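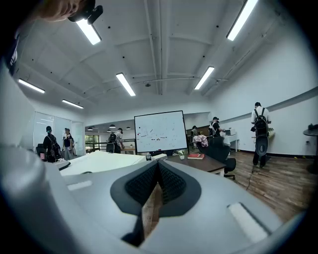
Lists > teleop-users > Thread

We use cookies to keep you signed in to the archive. Accept | Settings

From: Veikko Saarela
Subject: Re: demo length, hand-held vs. remote

Marianna Cieślak wrote:
> We have 200 demos of the cup task by remote control and the
> policy still stalls before the grasp. Would you switch to the
> hand-held gripper, or keep adding to what we have? Przemysław
> wants 100 more of the same.

I would switch for this task. With the remote arm our people took 30 seconds for one pick and place, and a lot of that was waiting above the cup to judge the depth. The policy learned the waiting. Check whether yours stalls at the same height where your operators paused.

We redid it by hand at Trusberg in January. A few notes:

- Close the fingers at the speed your arm can manage. We threw out 33 demos that the Gurnus arm could not follow.
- Start from a different spot each time, including bad ones.
- Don't mix the two sets until you have trained on each alone.

For the drawer task we stayed with remote control. The arm has to brace against the cabinet there, and a person holding the gripper does that with the shoulder without noticing.

Bogumił has the trimming script if you want to cut the pauses first. It needs the older log format.

Veikko

Filed under: Demonstrations, Grippers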